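News > Housewares > Food Storage

Jukby Revises Lid Sizing for Farina Container Line

KADOVPORT, September. Jukby will move its Farina line of food containers to a single rim profile, so that one lid size fits all 6 depths. The older line used two rim profiles and two lids that were easily mixed up. 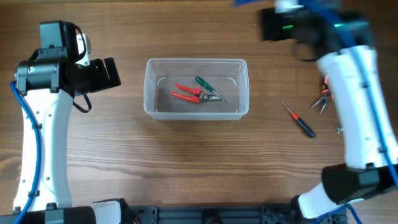 Venkatesh Nair noted that stores had asked for a single lid for years, and that returns for wrong-size lids fell heaviest on the two shallowest depths. He asked that the old lids stay on sale for at least one more season.

Jukby has agreed. Old-profile lids can be ordered under part number 652 while stock lasts. The new lid is part number 1126.
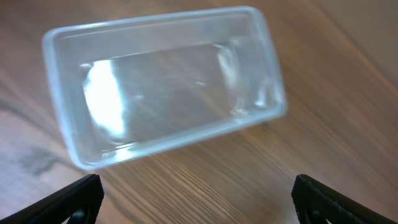
Lids for the two profiles do not interchange. An old lid will rest on a new rim but will not seal, and should not be used for liquids. Buyers with mixed stock should sort by the mark molded into the lid tab.
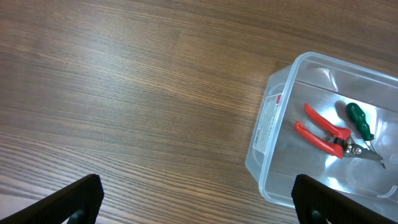 Clear container with rounded corners, no lid.

Wall draft and corner radius are unchanged, so old and new containers of the same depth still nest. Case packs go from 6 to 7 units. Pallet height is not affected. The Pokivholm warehouse will ship both profiles during the changeover, on separate pallets. 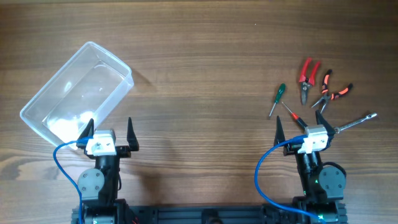 Empty clear container at upper left on a wooden tabletop, hand tools at right, two robot arms.

Orders received by noon on Thursday ship in the following week's load. Price lists and case labels are available from the Kadovport sales office on request.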